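Pre-purchase walk-through: two-arm unit, Punonwood site
2 min read

Checked by Chalerm Jitpraphai, Monday

Floor — carpet. OK for the trial. Budget for hard mats if we buy.
Edges and corners — OK. Pad anything at arm height before staff share the area.
Gripper fingertips — OK. Add 2 spare sets to the order; the Trernonby quote leaves them out.

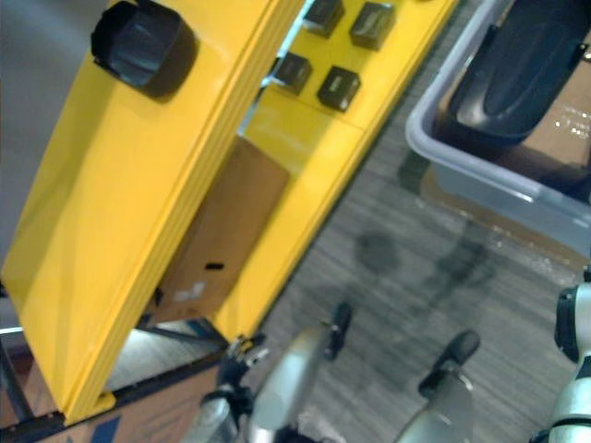 Cable wear at the wrist — recheck in June. The service plan covers cables for 13 months, arms for 9.
Emergency stop — OK. Ask for a second button by the door.
Storage near the work area — needs action. Bins and boxes should have a marked spot outside arm reach.
Training — not budgeted. Rungrueang wants 80 per person, and I would pay it.

Hold the purchase order until storage and training are closed. The rest can go on the Trorkumton account.

Related
Battery storage checklist
Lease or buy: notes from Trernonby
Spare parts list, Rungrueang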